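읽는 시간 2분
인쇄 | 이메일로 보내기

1/ 9월부터 동네 한 바퀴 걷기를 시작했는데 이렇게 재밌을 줄이야! 오늘은 걷기 초보가 신나서 쓰는 타래입니다. 길어요 ㅎㅎ

2/ 첫날은 딱 80분 걸었어요. 지도 앱도 끄고 그냥 골목이 꺾이는 대로. 10년 산 동네에 모르는 계단이 그렇게 많더라고요.
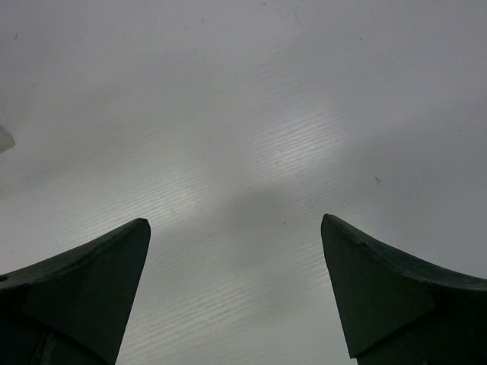 3/ 걷기 친구 릴라(Lilla Medve)가 알려준 건 흐린 날 산책! 그림자가 옅어서 간판 글씨며 담벼락 색이 훨씬 잘 보여요. 맑은 날만 고집하던 저는 완전히 설득당했습니다. 하늘이 온통 옅은 회색이고 그 앞에 진한 초록이 불쑥 올라와 있을 때, 사진 속 저 두 색 조합 그대로인데, 그게 요즘 제가 제일 좋아하는 색이에요. 목도리도 그 초록으로 뜨는 중.

4/ 지금까지 제일 좋았던 코스는 빈드톤 언덕길. 계단이 171개라고 입구에 적혀 있어요. 중간에 벤치가 하나 있는데 거기서 먹는 귤이 정말, 정말 맛있습니다. 꼭 챙겨 가세요!

5/ 신발 질문 많이 주셨는데 저는 그냥 신던 운동화 신어요. 끈만 잘 묶으면 평지는 충분하던데요? 빨간 캔버스화 신고 나가면 괜히 걸음도 빨라지는 기분 ㅋㅋ 대신 양말은 도톰한 걸로! 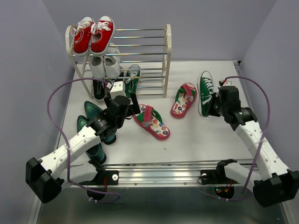

6/ 비 오는 날은 어떻게 하냐면요, 시장 지붕 밑을 왕복합니다. 한쪽 끝에서 끝까지 한 300미터쯤 되고 중간에 어묵집이 있어요. 운동이 되는지는 모르겠지만 행복은 해요.

7/ 레카(Réka Bakos)는 걸은 길을 종이 지도에 색연필로 칠한대요. 너무 예뻐서 저도 따라 하려고 지도를 주문했습니다. 강 건너편은 아직 하나도 못 칠할 텐데, 다음 주엔 아침 7시에 나가서 다리부터 건너보려고요. 강변 코스 아시는 분 댓글로 알려주세요!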